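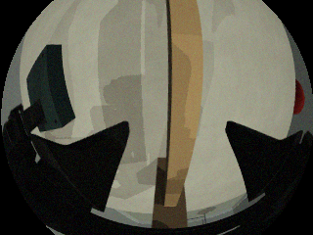
# Your questions about the Tevier community power scheme

Hello, and thank you for stopping by. We get a good many letters and phone calls about the scheme, and since a lot of them ask the same things (quite rightly, as some of our early leaflets were a bit of a muddle) we've gathered the answers together on one page. Have a wander through, and if your own question isn't on it, do get in touch. This page was last gone over on 10/6/20.

## What is the scheme, in a nutshell?

It's a small hydro station on the weir at Tevier, with a battery store next to the old pumping shed, and between them they supply electricity to homes in the valley. At present we have 1,454 households signed up, which is a great deal more than we dared hope for when we began! The station is run by Pakport, who also look after the local cables up to the point where they join the main network at Buchanan.

## Will my lights go off if the river is low?

No, and please don't lose sleep over it. Your home stays connected to the national grid just as it always was. When the river is running nicely, most of what you use comes from the weir. In a dry spell the battery helps out for a while, and after that the grid takes over. You won't notice the change, although you may see it on your bill, where the two kinds of supply are listed on separate lines.

## Why did we have a power cut in March, then?

That one was a fault on the main line at Buchanan, and it caught everybody on our side of the hill, whether they were in the scheme or not. Supply was off for 41 minutes. Several people have asked why the battery didn't step in, and it's a fair question. For safety, the station has to shut itself down when the main line goes dead, so that engineers can work on the cables without current coming at them from the other direction. We're looking into equipment that would let the village run on its own during a fault, but it's costly and it needs permission from the network, so we can't promise you a date.

## How do I join?

Fill in the short form at the back of the welcome booklet, or ring the office and we'll happily do it with you over the phone. Have a recent electricity bill beside you if you can, as we'll need the long supply number printed on it. The switch takes 18 working days from the day we receive your form. Nothing is dug up, and your supply isn't interrupted.

## Do I need a new meter?

Quite possibly not. If you already have a Kimura meter with a display that shows two readings in turn, you're all set. If yours shows only one, we'll arrange for it to be swapped free of charge. The fitter will need to turn the power off for a little while, so it's worth saving anything you're working on and putting off the baking until afterwards.

## I rent my home. Can I still take part?

Yes, if your name is on the electricity bill. You should let your landlord know if the meter has to be changed, and we have a letter you can pass on which explains it all in plain terms. If electricity is included in your rent, the landlord would have to apply instead.

## What if I move house?

If you're staying in the valley, the arrangement can come with you. If you're going further afield, give us six weeks' notice where you can and we'll close your account and send back anything you're owed. New people moving in aren't signed up automatically, so by all means leave them a booklet on the kitchen table.

## Can I visit the weir?

We'd love to have you! Mireille Royer shows small groups round the turbine house when the river level allows, and she's very patient with children (and with grown-ups who ask how the fish get past, which is by a side channel with its own little steps). Wear sturdy shoes, because the path is uneven and the last stretch is steep. Dogs are welcome on the path but can't come inside.

## Who do I call in an emergency?

If you see a fallen cable, keep well away from it and ring the network's emergency line, day or night. The number is on the front of your bill. Please don't leave a message at our office for anything urgent, as the phone isn't staffed in the evenings. For bills, forms, meter swaps and visits, the office is the right place, and we'll ring you back if the line is busy.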